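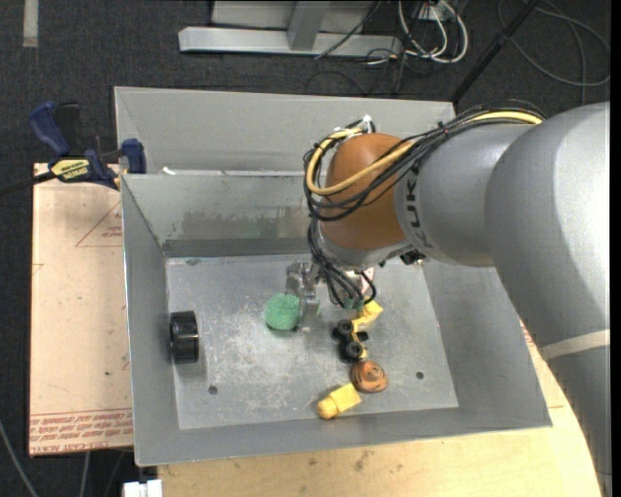

26 March 2019

Bins: wear, marks and contents. Continues the page Sabina started on the rear bin.

**State before cleaning**

Front bin first. The floor is pale with scuffing over most of its area, with bright streaks where the surface has been rubbed down further. With a fingernail dragged across, most of the scuffs can't be felt. A few of the bright streaks can. I went over those with a cotton pad and it snagged in one place, near the left wall, where there is a small raised lip on the metal. Dressed it with fine paper, wiped, repeated. The second pad came away whole.

Inner back wall has the band of smudges we have all been ignoring, brown in parts and greenish in others, running horizontally. Distance from floor to lower margin of the band is not constant, so I did not record it. The floor measures 429 mm along the longer side, taken with the steel rule laid flat and read at the base of the slope. Earlier figures in this book were taken at the rim and should not be compared with it. The walls slope outward, so rim and floor differ, and whoever orders liners needs the floor figure.

Rear bin: back wall smooth, no band. Light dust in the slanted corners. Not worked on today apart from a dry wipe.

Seam between the bins: scraps collect here. Paper, mostly. Anything small that lands on the rim ends up in the gap sooner or later, and it is too narrow for fingers. The bent plastic spatula works. It lives on the hook by the sink and was not there this morning (found in the Fotus drawer, returned).

**Cleaning the back wall band**

Wanted to know whether the band is material left on the metal or damage to the metal. Divided it by eye into a left, middle and right section and used a different method on each.

- Left: damp cloth, plain water at 42 °C, light pressure. Cloth picked up brown. Band lighter but present. The green portions did not move.
- Middle: same water with a few drops of dish soap, left on for several minutes, then wiped. Brown nearly gone. Green reduced. The cloth had a greenish tint this time, so at least part of that is residue.
- Right: soap as above, followed by a white melamine pad. Band gone, but the metal there now has a slightly duller look than its neighbors when viewed at a low angle. I would not use the pad again on a wall.

Conclusion for now is that the band is mostly transfer from whatever has been rubbed along the wall, with dirt stuck to it. I finished the whole length with soap and cloth and left the last faint trace alone. Dried with paper towel.

Do not use the citrus degreaser. Selvaraj tried it in July on the old Skisitz tray and it left a film that took longer to remove than the original marks. The bottle has been moved to the lower shelf and labeled.

**Source of the green**

First suspect is the green ball. It is a rough foam-like thing and it sheds if rolled under the hand on white paper. Procedure: clean sheet of printer paper taped to the bench, ball rolled back and forth under the palm with moderate pressure, sheet inspected. Result was a light scatter of green crumbs and no smear. Repeated with the sheet slightly damp. Faint green smear, visible at arm's length.

So: dry, it crumbles. On a damp surface, it marks. The back wall is not normally damp, but it is wiped down at the end of each session and things have been going back in straight afterward. The log supports this. Ruwan's entries list "wipe, refill, close" with no drying step between wipe and refill.

Ball diameter 54 mm by calipers, averaged over three directions. It compresses under the jaws, so I closed them until the ball just stopped turning. Surface texture makes this a poor measurement and I would not argue with anyone who got a millimeter either side.

Tharushi suggested washing the ball in a net bag to get rid of the loose crumbs in one go. Tried it on the spare, same supplier. Squeezed out by hand, set on the rack. It holds a surprising amount of water and was still cool to the touch in the middle after lunch. Will check tomorrow before drawing anything from it. If the spare comes out well then the one in service can be done the same way, and they can alternate.

**Contents**

Asanka wants the assortment kept small and I agree. Large assortments end up as a heap in one corner and the lower items get scuffed against the floor. Going through what was in circulation and in the holding box:

1. Soft items (foam, sponge, fabric). Keep, inspect for shedding. Anything that leaves crumbs on dry paper after washing is retired.
2. Hard plastic. Keep. Wipe with soap. Check for sharp mold lines, and trim with the scalpel if one catches the pad.
3. Metal. Restrict to smooth, rounded pieces. The bright streaks on the floor are consistent with a hard edge being dragged, and the only hard edges in the holding box belonged to the hinge plates from Bùi. Those are now in a separate bag marked NOT FOR BINS.
4. Cardboard and paper. Remove once the corners go soft. The white scraps in the seam are from this group, going by the torn edges on two of the small boxes.

Weight of the refill as set out on the scale after sorting, bag tared: 176 g. This is for one bin. Low enough that I am not concerned about the floor bowing, which was Sabina's question. I checked the floor with the straightedge anyway and found a slight rise toward the middle, less than the thickness of the feeler I had to hand. May well have been there since delivery. Lostbridge did not supply a flatness figure and I see no use in asking for one.

**Liners**

Discussed with Ruwan. For a liner: protects the floor, quieter, can be taken out and washed. Against: edges lift at the base of the slope, crumbs get underneath, and small flat items slide under the lifted edge. We had all three with the felt one. Thin rubber mat would lie flatter, but the sample smells and leaves a black mark on a white cloth, so we would be trading one set of smudges for another.

My preference is bare metal, dried properly, wiped often. The scuffing is cosmetic. Ruwan prefers a mat and will cut a trial piece to the floor dimension above, with corners rounded, for the rear bin only. Run both for a few weeks and compare.

**Changes to routine, effective now**

- End of session: contents out into the holding box, lid off.
- Scraps out of the seam with the spatula before wiping, otherwise they turn to pulp.
- Soap and cloth on walls and floor, then clean water, then paper towel. The towel step is the new one.
- Leave bins open overnight. Refill in the morning.
- Soft items go back last, on top.
- Anything that needs the melamine pad gets written down here with the location, so that dull patches can be told apart from wear later on.

Card with the above is taped inside the cupboard door. The old card is in the back pocket of this book.

**Errors and loose ends**

The left section of the band was wiped before I thought to photograph the wall under the bench lamp, so there is no proper before record for that part. Middle and right are covered.

Water temperature was measured in the jug. By the time it reached the wall on a cloth it was certainly lower, and I did not measure that. Anyone repeating should either do the same or note the difference.

The dish soap is the unbranded one from the kitchen. Different soap may behave differently on the green. Asanka has a small bottle of the lab detergent and will bring it over. I left a short strip of the faint trace at the right end of the wall unpolished for comparison, marked on the rim with a pencil tick. Please do not clean the tick off.

Open:

- Spare ball: dry weight, and crumb test on dry and damp paper.
- Trial mat (Ruwan).
- Hinge plates: return to Bùi or scrap. Selvaraj to ask.
- Replace the two torn boxes. Tharushi thinks there are more in the Skisitz carton under the bench - check before ordering.
- Rear bin floor has not been measured. I assumed it matches the front one, as they came in the same delivery. Measure before the mat is cut.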